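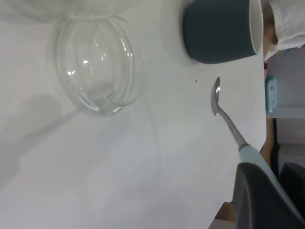

Do I have to wash everything before I set up the coffee corner?
Wash whatever touches coffee or your mouth, so the cups, the glass, the saucers and the spoons. The tray and the shelf only need a wipe with a dry cloth.

Section 2: Setting up your Flatora coffee corner

I put my own Flatora together on a Saturday-morning kind of mood (in my slippers, with no coffee in me yet), and I wrote these steps down as I went. You've already got the shelf up from Section 1, so now comes the fun part – putting the cups and beans where you'll reach for them half asleep.

What you need
The Flatora shelf, mounted and level
The Nuvier tray
Cups or mugs, with saucers if you use them
A clear glass mug or jar for beans
A long-handled spoon
A soft cloth

Washing and drying

1. Wash the glass pieces first, while the water is clean. Use warm water and a drop of dish soap. I do glass by hand, always, even the stuff that says dishwasher safe, and it stays so much clearer!

2. Wash the mugs and saucers next. If you have a mug with a matte outside, go easy on it and use the soft side of the sponge. The shiny inside can take a bit more elbow grease.

3. Do the spoons last. Get in where the metal meets the handle, that's where old coffee likes to hide.

4. Dry everything with the cloth and leave it out on the table for a while before it goes on the shelf. I go and read the mail.

Caution: Don't pour boiling water into a cold glass. Let it sit at room temperature first, and keep the water under 80 degrees Celsius for thin glass unless the maker says it can take more.

Laying out the tray

5. Set the Nuvier tray on the counter under the shelf, with the low side toward you. Push it back until the rubber feet touch the stop strip.

6. Put one saucer down on the side of your good hand, and a mug on the saucer. I'm right-handed, so mine is on the right, and I've never once regretted it.

7. Lay the spoon next to the mug. You can keep it on the saucer if you're short on space, but I find it slides around when you pick the saucer up.

8. Glass bowls go at the back. Mine hold sugar and whatever cookies are going. Leave a little gap between two bowls so the rims don't knock together – I chipped a perfectly good one that way.

Note: The tray is 17 inches wide. If you bought the narrow Galanis insert, skip the bowls and put them up on the shelf instead, they won't fit next to a saucer.

Filling the bean glass

Beans can go in a regular jar with a lid, and for storage they should. But for the day's coffee I love having a small amount out in clear glass, right where I can see when I'm running low (and it smells wonderful when you walk in).

9. Check that the glass is bone dry inside. Run a finger around the bottom, and if it feels even a bit damp, give it another go with the cloth.

10. Tip in the beans slowly. In a mug-sized glass, 100 grams is plenty for my house. Stop before you get to the rim, because you'll be digging around in there with a spoon and beans travel an amazing distance across a kitchen floor.

11. Slide the spoon in at a slant, metal end down, and let the handle lean out over the rim. Don't jab it straight to the bottom. If you hear it tap the glass, ease it back up a little.

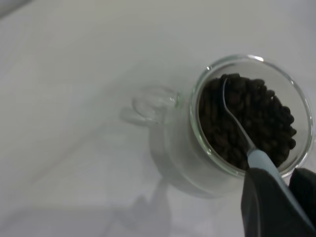 12. Turn the glass so its handle points away from the spoon. You can then hold the glass with one hand and scoop with the other without your wrists getting tangled.

13. Scoop out 2 level spoonfuls and put them in your grinder. Taste the coffee, then adjust. My spoon is on the shallow side, so yours may need less.

Caution: Keep the bean glass out of direct sun and away from the stove. If your shelf is next to a window, move the glass to the shady end.

Everyday upkeep

Put any beans left over at night back in the lidded jar. Wipe the tray with a damp cloth, then a dry one, and pick up crumbs and stray specks before you slide it back.

If you have the Unska drawer, the spare spoons and the cloth go in there. Fitting the drawer runners is covered in Section 3.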